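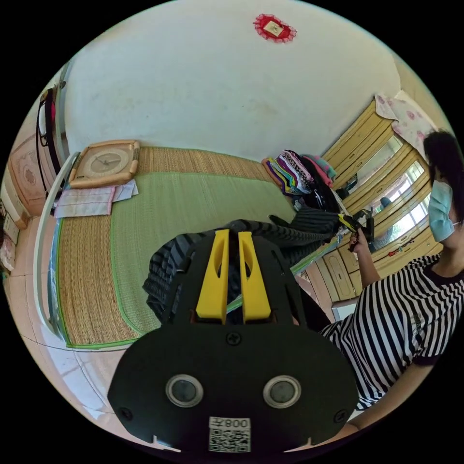
STUDENT PROJECTS / PROGRESS REPORT

3 min read

Household Handling Project, Pastwood Robotics Club
Interim report to the Younis Fund, period ending May

1. Status

The club was funded to record demonstrations of household tasks with hand-held grippers and to train a small policy for folding and stacking clothes. Recording is on schedule. Training is one step behind.

The target for the grant is 780 accepted demonstrations. Recording takes place in bedrooms, on ordinary beds, with mixed clothing: striped garments, dark garments, stacks of folded items. Operators hold the gripper themselves, so no robot arm is needed at this stage.

2. Hardware

The grippers have black bodies and yellow plastic fingers with a center slot. Each unit carries a QR label. Rachid Farouk reprinted the fingers in a stiffer material after the first set bent under thick fabric. Finger wear is now checked before each session.

The replacement order placed with Steltel was short by 2 mounting plates. The balance is expected before the next recording block.

3. Data quality

Yu-ting Ko reviewed the first batch and rejected 39 recordings. Most were lost to tracking failure near mirrors and bright windows. Operators now start each recording facing the bed and hold still until tracking settles. Plain white walls give the tracker few features, and this remains open.

4. Training

Indira Thomas ran the first model on 50 demonstrations. It closes on a sleeve edge reliably but releases too early when the fabric is bunched. Mostafa Zaki is relabeling the release points.

5. Next period

- Finish relabeling and retrain
- Record shirts and towels as separate tasks
- Send the India partner school the operator guide

No change to the budget is requested.

Submitted by Girish Kashyap, project lead

Contact | © Pastwood Robotics Club | Back to top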